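Zostano Community Help > Two-arm setups > Faults and safety

Right gripper drops its grip for a moment after a protective stop. Left arm is fine. What am I missing?

Posted by benchtop_wren, September 2024
852 views

Hi all! Long-time reader, first real post. I love this setup and I'm having more fun with it than with anything I've built in years, so please read this as a puzzle and not as a complaint.

I have two arms on one table, one each side, running a tidy-up job: pick small containers off a black cloth and put them in a wooden desk organizer. Both arms are driven by the same Lernon controller. The job had been running happily for weeks. Then last week I bumped the light curtain with my elbow, everything stopped as it should, and when I cleared the stop the right gripper opened. It only opened for a moment and then closed again, but the bottle it was holding fell maybe a hand's width and rolled off the table.

It was a plastic bottle, so no harm done. But I've since put glass jars into the job, and I really don't want one of those on the floor. I also don't love the idea of a gripper moving when I've told it nothing except "clear the stop". My hand could easily have been in there!

What I've found so far:

If the right gripper is holding something and I trigger a stop, it keeps holding. Good.
If I then clear the stop, it opens and closes again within a second or so. Bad.
If I do the same test on the left arm, it just holds. Every time.
If the right gripper is empty and closed, I get the same little open-and-close twitch.
Swapping the objects makes no difference.
The log shows "gripper ready" twice for the right side and once for the left.

The two grippers are the same model and were bought together. Grip force is set to 70 percent on both. I have compared the two settings pages until my eyes crossed, and the only thing that's different is the device name.

I rebooted everything, of course. I also reseated the right cable, which seemed to fix it for one afternoon, and then it was back. Has anyone seen this? Is it the gripper, the cable, or something I've set wrong?

2 comments

masilela_mike_not: Does it do it after a soft stop (the pause button on the pendant) or only after a protective stop?

benchtop_wren: Good thought! Only after a protective stop or the red button. Pause and resume is perfectly clean on both sides.

3 replies

looseleads

Cable. It's always the cable. Replace it and move on.

quietgantry

Oh, I know this one, and I'm so glad you posted the bit about "gripper ready" showing up twice, as that's the whole story right there!

I don't think your gripper is broken. What you're seeing looks to me like the wake-up routine. When these grippers lose power and get it back, they do a short open-and-close to find their end positions. They are supposed to do that once, at the start of the day, when you switch on. Yours is doing it after every protective stop, so the right gripper must be losing power (or thinking it has lost power) at the moment the stop clears, and the left one isn't.

So there are two things to look at, and I'd do them in this order.

First, the tool power setting. Don't look at the gripper's settings page, look at the arm's. On the Lernon controller each arm has its own page for tool output, and a line on it called something like "tool power during protective stop". It can be kept on or cut. If it's cut on the right and kept on the left, you'll get precisely what you describe. The two arms don't copy this setting from each other, even when you clone a job from one side to the other. I lost a whole weekend to that when I set up my second arm.

Second, the startup behavior of the gripper. There's a checkbox for "find limits on power-up". Turn that to manual. Then even if power does drop out, the gripper will wait until you ask it to move. You'll have to press a button each morning, and it's so worth it. A gripper that moves without being asked is the part of this that would worry me, far more than the bottle.

About looseleads and the cable: it might well be the cable too! A connector that's a little loose can drop power for an instant when the brakes let go, as the arm gives a tiny jolt right then. That would fit with your one good afternoon after you reseated it. An easy way to tell the two apart: leave the arm stopped, keep yourself well clear, and clear the stop ten times with nothing in the jaws. If it twitches all ten times, it's a setting. If it twitches six or seven times, I'd start looking hard at the connector and at how the cable hangs. A cable that hangs in a free loop under the wrist gets tugged in some poses and not in others.

And please, until it's sorted, nothing made of glass. Run it with plastic only, and keep your hands outside the curtain when you clear a stop. Clear it, watch, count to three, and then reach in.

Let us know how the ten tries go! I love a good twitch.

4 comments

benchtop_wren: You are a wonder. Ten out of ten. Going to look at the arm page now.

benchtop_wren: Right arm: tool power CUT. Left arm: tool power KEPT. I actually shouted.

quietgantry: Hooray! Still do the checkbox too.

looseleads: still think you should change the cable

wenosville_workshop

Great thread. quietgantry has the cause, so I'll add what we do at our shared shop in Wenosville, where the same thing bit us with a Masilela base plate and a heavier gripper. It took us a while to get to something we trust, and I'm happy to save you the trip.

Keeping tool power on during a stop solves the twitch, but stop and think about what it means for your particular job. With power kept on, the gripper goes on squeezing. For a bottle that's what you want. If it's ever a finger, it's the last thing you want. Our answer was to bring the grip force down until it only just holds the heaviest thing in the job. You're at 70 percent. For small jars and bottles that sounds like a lot to me. We started at 90 (I know, I know) and ended up at less than half of it. Try yours lower, step by step, and write the number on the bench when you find it.

We also added a check to the job itself. After any stop, the program asks the gripper for its finger width before it moves the arm at all. If the width has changed from what it was before the stop, the arm stays put and a message comes up. It's four lines in the job and I'd put them in every program you write. Without it, the arm will cheerfully carry on and place a bottle that isn't there any more, or worse, press down on one that has slipped sideways in the jaws.

Our test list, done after every change to settings, both arms, plastic items only:

Holding a bottle low over the cloth, press the red button, clear it. Fingers must not move.
Same again, but tripping the curtain with a broom handle.
Same again, with the gripper over the organizer and its fingers above the dividers.
Switch the controller off and on with the jaws empty. Fingers must wait for the button.
Pull the gripper plug with the arm stopped, put it back, clear. Fingers must wait for the button.

The third one matters more than it looks. If the fingers open over the compartments they can catch on a divider, and then the arm starts its next move with the gripper hooked on the woodwork. We cracked one organizer that way. Do it slowly, with the speed at the lowest setting, and have your other hand on the red button.

We ran 100 stop-and-clear cycles on each arm before we let anyone else use it. It's dull, but you can do it with the radio on, and the day you finish you'll feel so much better about walking up to that table. If you get even one twitch in those cycles, go back to looseleads and change the cable. He's grumpy but he isn't wrong!

The job on our bench is nearly the same as yours, and I use these two positions for the tests:
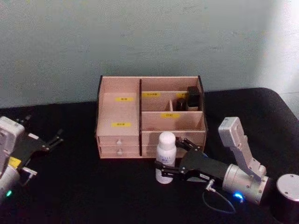
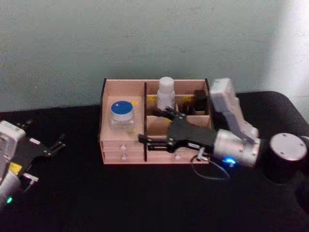
One more setting while you're in there. Look at the speed the arm uses when it picks the job up again after a stop. Ours went straight back to full speed by default. You can set a slower restart for the first couple of seconds, and with two arms sharing one table I think it's well worth having. Set it on both sides. As you've found out, nothing gets copied across.

Also, rename your devices! "Gripper" and "Gripper (2)" will get you in trouble at the end of a long day. Ours are LEFT and RIGHT, in capitals, with the same words on tape on the bench.

3 comments

benchtop_wren: This is fantastic, thank you. I've dropped the force a long way and the bottle still doesn't budge. Width check is going in tonight. I've done the first three tests on the right arm, all clean, and the fingers didn't so much as shiver.

quietgantry: Stealing the width check. I only ever looked at "object detected", and that stays true for a moment after a drop on mine.

wenosville_workshop: Yes, same on ours, that's why we went to width. Allow it a small margin or soft bottles will set it off when they relax a bit.

Update from benchtop_wren, November

Coming back to close this one. Tool power is kept on for both arms, find limits is on manual, slow restart is on, and the width check is in every job. I did the full set of cycles on each side. The left was perfect. The right gave me one single twitch near the end, so I ordered a new cable (looseleads, take a bow) and ran the whole lot again from the start. Clean all the way through.

The jars are back in the job. I'm leaving the thread marked as solved, but if anyone knows how to get the log to show the finger width next to each stop, I'd love to hear it.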